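Hand gripper care: tips from our bench

Marker cubes first! Wipe every printed face with a dry microfiber cloth before you start. A thumbprint on a black square can spoil a whole run (ask me how I lost 160 takes in February).

Check that both jaws meet evenly. Close them on a strip of paper and tug. If one side slips, loosen the finger screw a quarter turn, square it up and snug it down again.

Nadiia Derkach taught me to practice on cloth bags, and I love it! Gather the end into a narrow neck, then close the jaws across it.

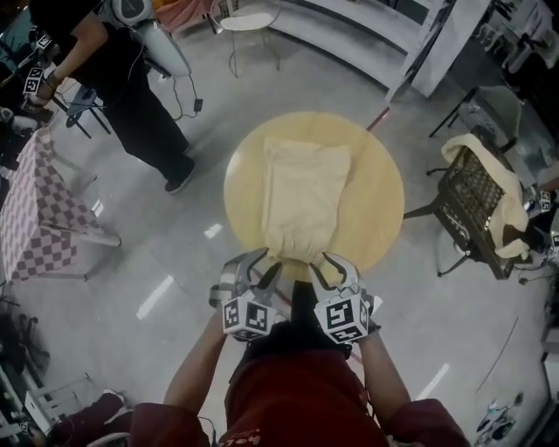
Page last changed: 9/8/21

Soft cloth sheds, so brush the lint out of the jaws every 25 grabs. An old toothbrush is perfect. Keep cables off your lap, and store the gripper with its jaws open so the spring can rest.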